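How Does a School Buy a Robot Arm?

A robot arm is a machine that can bend, turn and pick things up. Some schools and clubs own one. Before they buy it, someone has to make a plan for the money. The plan is called a budget.

Step 1: Decide on the job

Write down what the robot must do. Will it sort blocks? Will it stack cups? A robot for light objects costs less than a robot for heavy ones. If the job is not clear, the price will not be clear either.

Step 2: List all the parts

The arm is only one line in the budget. The Ruvville Science Club made this list last January:

Robot arm: 1000 dollars
Gripper (the hand): 500 dollars
Cables and bolts: 60 dollars
Spare finger pads: 40 dollars

Add the lines together and the total is 1600 dollars. The arm alone looked much cheaper.

Step 3: Ask how long things last

Some parts wear out. Finger pads rub against objects every day, so they need to be replaced. Other parts, such as the metal frame, can last for years. Geetha Kaimal, who keeps the club's accounts, puts money for spare parts on a separate line – that way it is not spent on something else.

Step 4: Choose the gripper

Grippers come in different shapes. Some use suction, like a vacuum cleaner. Some have three fingers or more. A gripper with two fingers is a common choice for a first robot. Check how wide it opens. An object must fit in the gap between the fingers, with a little room to spare.
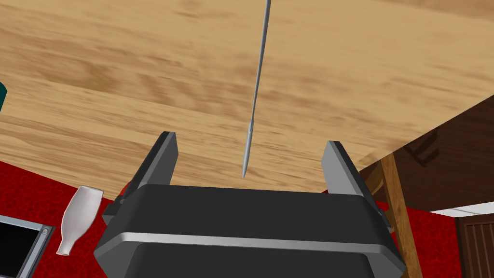

Check the weight as well. The arm has to lift the gripper and the object at the same time. If the arm can lift two pounds and the gripper weighs one pound, only one pound is left for the object.

Step 5: Try before you buy

A simulator is a computer program that copies how a robot moves. The club tested its plan in one called Nileo before it ordered any parts. Changing a gripper in a simulator takes a few minutes. Changing a real one can mean sending it back and waiting for a new one.

Words to know

Budget: a plan for how money will be used.
Gripper: the part of a robot that holds things.
Payload: the most weight a robot can safely lift.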